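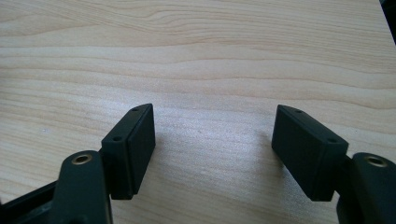
Do I need to know how to program to show a robot a task?

You need patience and a free afternoon, and that's the whole entry fee. You do the job with your own hands while holding the grippers, the recording gets saved, and the training software does the math later. I write code for a living and it has never once helped me pick up a sponge.

Home | Guides | FAQ | Parts | Contact

Are hand-held grippers better than driving the arm by remote control?

I like them better for small tabletop jobs, and I've spent a lot of hours on both! With remote control you get exactly what the arm can do, because the arm is doing it, so you'll never record a reach it can't make. The price is that everything is slow and you feel like you're washing dishes in oven mitts. With grippers in your hands you move close to normal speed and you can feel when something slips. The catch is that your elbows are much more flexible than the robot's, so it's easy to record a lovely demo that the arm has no hope of copying.

My habit now: record by hand first, replay a few on the real arm, and save remote control for the tricky corners.

How many demonstrations do I need?

For one simple task on one table, I'd plan on 200 good ones. My last batch for the Jikano project came to 219 before I tossed the bad takes, and I tossed more than I wanted to (a lot of them were me getting bored and rushing). If the object changes shape, like anything crumpled or springy, plan on more. If it always sits in the same spot, you can get away with fewer, but then the robot will only know that spot and you'll be annoyed with it later.

What makes a good first task?

Pick something with a clear beginning and a clear end. Moving a thing into a container is great. Folding a shirt is not a first task, please don't start there, I did and I lost most of June to it.
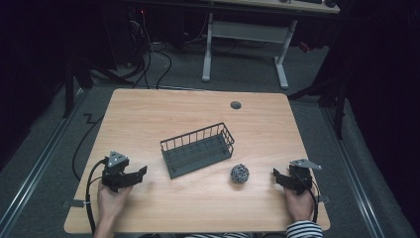

Marcelino Soler wrote in to say that he disagrees with me about starting with one hand. He thinks people should use both from day one, since they pick up lazy one-handed habits otherwise, and one side ends up parked in the air doing nothing useful for the whole recording. He also says his two-handed takes got a lot better once he started saying each step out loud before doing it.

Fair enough, Marcelino! I still tell beginners to go with one hand for the first day, mostly so they can get used to the squeeze. But I've stolen the talking out loud trick and it's great. You feel silly for ten minutes and then your timing evens out.

How fast should I move?

Slower than you want to, faster than you think is polite. If you creep along, the robot learns to creep along, and it also learns all those little pauses where you were wondering what to do next. Decide before you hit record. Then go, at the pace you'd use if you were handing a full cup of coffee to someone.

Should I throw out a take where I fumbled?

Depends on the fumble. If you missed the grab, opened up, and got it on the second try, keep it. Those recoveries are gold, and a robot that has only seen perfect grabs tends to freeze up the first time it misses. If you dropped the thing on the floor and said a bad word, toss it. Valeriano Vidal and I argued over this for over 3 weeks and ended up sorting takes into keep, maybe and toss. The maybe folder got huge. I'd skip the maybe folder.

Where should my hands be when I start recording?

Same general area each time, fingers open, a little above the table. I start with both grippers well apart and hold still for a breath.

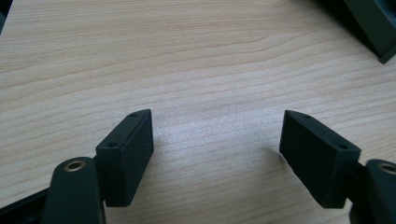 Then I go for the object in one smooth move, and when I'm done I open the fingers all the way, back off, and hold still again before stopping. That little bit of quiet on both ends makes trimming so much easier. Vary your starting height and angle a bit from take to take, though. If every recording starts from the very same point, the arm gets confused when it starts anywhere else.

My wrists hurt. Is that normal?

Common, yes, but take it seriously. I do short blocks and then walk around. Loosen your grip between takes too. I used to keep squeezing the whole time without noticing.

Can I mix recordings from two different people?

Please do! Valeriano reaches in from the side and I come down from the top, and the model trained on both of us was steadier than either one alone. Just agree on the order of the steps first.

Related

Replaying your first demo without breaking anything
Notes from the Zirkar remote control setup
Cable routing for two grippers
How I name my recording folders

We use cookies to remember your settings. Accept | Manage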